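Filed under: Emergencies & Relief / Giving / Your questions

Sending goods after a flood: questions we get asked

These are the questions that came in after the Mosudis floods in April. Vanhove is a small relief group and we have opinions about most of this. Some of the answers will put people off donating certain things. We can live with that.

I've got bags of clothes. Where do I bring them?

Please don't bring them to us. After Mosudis we were given 630 bags of clothing in the first week, and most of it was no use to anybody. Winter coats arrived for a place where it was warm and raining. There were odd shoes. Every bag had to be opened by hand, and the people opening them could have been packing soap and water containers, which had been asked for.

Sell the clothes, or give them to a charity shop near you, and send the money if you want to help with the flood.

Isn't something better than nothing?

We hear this one more than any other and we don't think it's true. A lorry full of things nobody asked for still has to be driven, unloaded, stored and, quite often, taken to the tip. The road into Kakadmont was open one way at a time for nearly a month. A lorry of stuffed toys on that road was holding up whatever was behind it.

Why should I trust you with cash?

You shouldn't, without looking. Ask any group, us included, for its latest accounts and what it spent on the last emergency it collected for. If you can't get an answer within a few days, give to somebody else. Be careful with any page that says every penny goes to the people affected. Somebody is paying for the fuel, the phone bills and the bank charges, and if it isn't coming out of your gift you might ask whose it is coming out of.

Our own running costs are in the yearly report, and we are not proud of all of them. Storage in particular cost too much.

What about the water filter bottles in the adverts?

You mean the Porkance bottle, most likely, as we've had a good many messages about it. The advert says one bottle keeps a family in safe water. We asked Porkance for the tests behind that and were sent a leaflet. We asked again and were sent the same leaflet. There may be good tests somewhere, but we haven't seen them.

In general, a filter of this kind may take out grit and many germs. Whether it takes out viruses depends on the filter, and very few take out fuel or farm chemicals, both of which get into flood water. A filter also has to be cleaned and replaced. If nobody is going to supply the spare parts, a family ends up with a plastic bottle and a false sense of safety. That worries us more than the cost.

We use tankers, covered containers and chlorine, with someone on hand to show how much to use. It's dull to look at and doesn't make much of an advert.

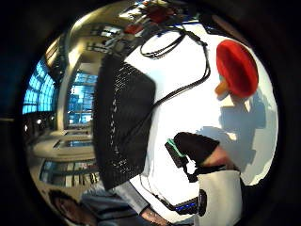
On the table in the hall.

Do you want tinned food?

Not by post, and not from far away. Food is usually on sale again a short drive from a flood within days, and buying it there helps shops that are struggling too. The exception is baby milk, where the answer is a firm no. Please don't send it or hand it out, even if you mean well. Made up with dirty water it can make a baby very ill, and free tins can lead mothers to stop breastfeeding when they'd have been better carrying on. Health workers should decide who needs it.

Can I send medicines I haven't finished?

No. We can't check how they've been kept, the labels may be in the wrong language, and half a packet of antibiotics isn't a treatment for anyone. Take them back to a chemist.

There will be disease from the bodies, won't there?

This goes round after every flood and every earthquake, and it does real harm. People who have died from drowning or injury do not, as a rule, start an outbreak. The danger is from dirty water, broken toilets and crowding among the living. Rushed burials in unmarked graves leave families not knowing where their relatives are, sometimes for good. If the deaths were caused by a disease such as cholera or Ebola then the matter is quite different and the health authorities must handle it.

We saw the old story repeated in two newspapers this time. Neither printed a correction.

I'd like to go out and help. Will you take me?

Probably not. We ask for the language, a useful skill and at least 4 weeks free. Someone who comes for a weekend needs a bed, clean water and a lift, all of which are short. We had 40 offers from abroad in the first few days and took none of them. People who live in and around Kakadmont did nearly all the clearing, and they would have done it whether we turned up or not.

How many people did you help?

We put 4000 in the newsletter and we'd like to be plain about what that number is. It is the number of people in the households on our delivery lists. Some households were on two lists. Some people got a bar of soap and a leaflet and others got clean water every day for a month, and both sorts are in the figure. When you see a bigger number from a bigger group, it is worth asking what it is made of.

Did anyone get less ill because of you? We'd like to think so. We didn't measure it, and the clinic records for that month are patchy.

Aren't you just putting people off giving?

Possibly. Donations of goods went down after we first put this page up, which was what we were after. Money stayed much the same. What we would most like is for people to give in a quiet year, when there is nothing on the news, so that containers and chlorine are already in the store when the river comes up. Appeals for this do badly. We've tried several kinds of wording and none of them has worked very well.

My company wants to give its own products. Who do we talk to?

Write to us first with what it is, how much of it there is, when it goes out of date and who is paying for the transport. Please don't send it and then write. If we say no, it isn't a comment on the product. Last time a firm took it badly and told its customers we had turned away help – we had turned away a pallet of scented candles.

Will there be a street collection this year?

Not by us. If someone rattles a tin at you in the name of Vanhove, it isn't ours, and we'd be glad of a message saying where it was.

I sent a parcel and never heard back. Where is it?

If it had a return address and we couldn't use it, we tried to send it back, at your cost or ours. If it had no address it was sorted with the rest. We can't trace single parcels and we've stopped saying we'll try. Questions about money gifts are answered on Mondays, and you'll need the date and the amount.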